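Reneck Countertop Grain Mill: One Winter of Fresh Flour

I put off buying a grain mill for years, mostly because the ones my mother's friends owned were the size of a sewing machine and sounded like somebody mowing the pantry. Then my neighbor Macarena Montes let me bake with a bag of rye she had ground that morning, and well, that was the end of my resistance! I ordered the Reneck the same evening, for $139 with the small stones, and it has lived next to my toaster ever since.

First, the noise, which I know is what most of you want to hear about. It is loud. You can't talk on the phone next to it, and my dog leaves for the back bedroom when I reach for the switch. But it's a low, rumbly sort of loud (my old coffee grinder was far more unpleasant), and a batch for one loaf is finished in 4 minutes, so I've made my peace with it.

The dial has 18 settings and I use maybe five of them. The finest gives me a soft wheat flour that I happily put in pancakes and muffins, though I still sift it for a birthday cake. The middle of the dial is where I live most of the week, for sandwich bread. Up at the coarse end you get a lovely cracked wheat for porridge, the kind that needs a good long simmer and a lump of butter, and my husband, who claimed for twenty years to dislike porridge, now asks for it. 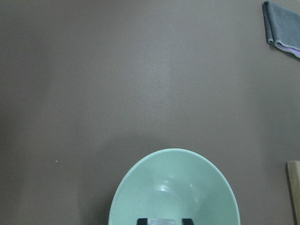
What I like less is the hopper. It holds enough for one decent loaf and then you're standing there with the bag, topping it up, trying not to send wheat berries rolling under the stove. The Grusumeo that my friend Unai Bustamante has takes twice as much and has a proper lid. His cost a good deal more, mind you, and it's so heavy that he keeps it on a rolling cart.

Cleaning is easy if you stay dry about it. I run a handful of white rice through on a coarse setting, brush out the chute, and leave it alone. Please don't wash the stones. I did it once, in my first week, feeling very thorough, and had to let them dry for days before I dared turn the thing on again. The manual does say so, on page two, under a heading in capital letters.

One more small grumble: the cord is short. Mine barely reaches the outlet behind the bread box, and I've had to move the toaster over to the window side, where it looks silly.

Would I buy it again? Yes, for a household of two or three that bakes on weekends. If you're feeding a crowd, save up for something with a bigger hopper. And do try rye first, ground medium, with a spoonful of honey in the dough.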